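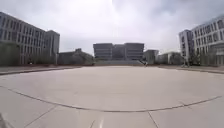
The Grarkden Wall Map of Treaties and Frontiers is a printed reference map for schools, libraries and places of public study. It sets out how the borders of one contested region were drawn, moved and redrawn between 1807 and the present day, and it gives the text of each agreement in a companion volume. The map is large. When all four sheets are joined it needs a clear wall or a flat floor, and a level paved surface such as the plaza shown, with its large pale slabs and steps at the far end, would take it with a great deal of room to spare. Most purchasers mount it indoors.

The map is published by Asadora and printed by Grornora. The present edition replaces the earlier two-sheet version, which is no longer supplied.

Scope and content

The main map shows the land as it stood at the signing of each major treaty. Earlier frontiers are printed as broken lines and later ones as solid lines, with a number beside each that leads to the entry in the companion volume. There are 353 entries in all. Ceasefire lines are kept separate from agreed borders and are printed in a lighter weight. Where two governments still claim the same ground, both claims are shown and both names are given.

The 19 inset maps cover single towns, river crossings and corridors where the scale of the main map is too small to be of use. The town of Szczepańska has an inset of its own, as the line there was changed twice within one year and the two surveys do not agree. The notes set out both surveys and leave the question open.

Place names appear in the form used by the local administration at the date of each treaty. An index of other forms is printed at the back of the companion volume. 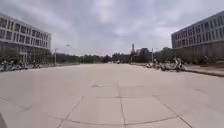 Purchasers who have used the earlier version should note that the numbering of the entries has changed. A table of old and new numbers is supplied with every copy, and lesson plans written for the two-sheet version may be used with it.

What is supplied

Four map sheets, printed on one side
Companion volume, sewn binding
Table of old and new entry numbers
Storage tube with carrying strap

Hanging rails are not included and may be ordered separately. The laminated version has the same content as the paper version – only the finish differs – but it cannot be folded and is sent rolled.

Care and mounting

Sheets should be left flat overnight before they are joined. The joining edges are marked in grey and overlap by the width of the margin. Adhesive tape should not be applied to the printed side of the paper version. Both versions should be kept out of direct sun.

Availability

The present edition is limited to 1000 copies. Orders from schools and public libraries are dealt with first until the end of January, after which remaining copies are released for general sale. Single sheets cannot be supplied, although a damaged sheet will be replaced if the damage is reported on delivery.

Corrections to the text are issued as a printed slip and sent without charge to all registered purchasers. Registration cards are found inside the front cover of the companion volume.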